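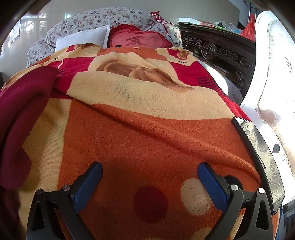 A Hiltbridge hand-held gripper over a fleece blanket on a bed, blue finger pads open.

HILTBRIDGE RECALLS BLUE FINGER PADS AFTER GRIPPERS DECLINE TO LET GO

PERHOLM, August 9, 2025 - Hiltbridge is recalling the blue finger pads on its Winen hand-held gripper, which was sold on the promise that it would pick up bedding and has lately been keeping it.

The company received 29 reports of jaws that stayed shut after the trigger was released. In most cases the tool was holding fleece. In one it was holding the sleeve of Consolacion Padilla, a Hiltbridge trainer, who finished her talk before asking for help. She was not hurt, and the sleeve is expected to be replaced.

Engineers traced the fault to a return spring that is too weak once lint works its way behind the pad. "We tested the spring more than 400 times on cotton sheets," said Achilleas Athanasiadis, head of product safety. "Our customers own blankets. We should have guessed."

The recall covers all Winen units shipped since January. Owners should stop using the tool, take out the battery and leave the jaws alone. Prying them open can make them snap back on fingers. A new spring and pad set will be mailed free within 18 days.

Hiltbridge has also withdrawn the slogan "Never Drops a Thing."

Press contact: Analyn Dimaculangan, Hiltbridge, Perholm office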